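**Software person wanted for a small robot team (control + perception, with a bit of everything else)**

Hi! I'm Mathis Carré and I run the manipulation software group at Drostberg. We're five people, we'd like to be six, and I'm writing this ad myself because the last one went through three rounds of editing and came out sounding like we sell insurance.

We write the software that lets an ordinary arm with an ordinary two-finger gripper do fiddly insertion work on electronics. Chips, boards, connectors, the stuff where half a millimeter is a lot. Our stack is called Sterkix (C++ underneath, Python on top, and a behavior tree editor that I have mixed feelings about). It takes wrist camera frames and joint data in, works out where the part sits in the fingers, plans the approach and then hands over to a compliant controller for the last bit of travel.

That last bit is where you come in. Most of our failed runs happen right there, and when I sit down with the logs it's usually the same story: the in-hand pose estimate was a couple of degrees off, the planner trusted it completely, and the controller pushed when it should have wiggled. We have a pose estimator and we have a search routine, and right now they barely talk to each other. I'd love somebody who looks at that and gets a little annoyed!
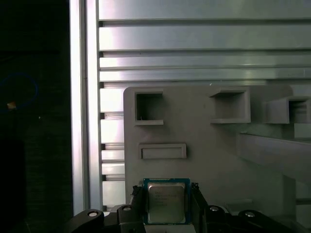
Day to day, you'd be about half in the code and half next to the robot. We have 208 regression cases in simulation that run overnight, and they're good, but shiny metal still fools the estimator in ways the simulator doesn't reproduce. So you'll collect real runs, replay them, change something, and try again. The control loop is 431 Hz on our current hardware (long story, ask Jérémie) and we'd like to keep perception updates from getting in its way.

Things you'd probably pick up in your first few months:

- passing pose uncertainty from perception through to the planner, so it can choose a slower approach when it ought to
- cleaning up the force search code, which I wrote, and I'm sorry
- a decent replay tool - ours is called Wonari, it's a pile of scripts with a window on top, and everybody depends on it
- regrasp planning for parts that end up tilted in the fingers

What I'm looking for: you write C++ you'd be happy to debug at 5 p.m., you know your way around rigid transforms, and you've had at least one real robot misbehave in front of you and figured out why. A job, a thesis, a garage arm, all fine by me. Some background in either camera calibration or impedance control would help a lot. If you have both, please write to me today. I don't care much about degrees, and you don't need to have worked with electronics before.

You'd work closely with Jérémie Guillot, who looks after the controller side and reviews code very thoroughly and very kindly. We do one short call in the morning and mostly leave each other alone until lunch. You can work from home for the desk part, two or three days a week is normal, but you do need to be able to get to our lab in Rey for the rest. Full time or 80 percent, your choice. We pay for the move if you need to move, and there's a yearly budget for courses or a conference.

To apply, send me a resume and a few paragraphs on a bug you chased across the line between software and hardware. Code samples are welcome but optional. First step is a 60-minute chat with me and Jérémie, no whiteboard. Second step is a paid day in the lab, where we give you a real log from a failed insertion and look through it together.

I'd like somebody to start in August, though I can wait a bit for the right person. Questions before applying are fine too - mail goes straight to me, and I usually answer the same evening.

Mathis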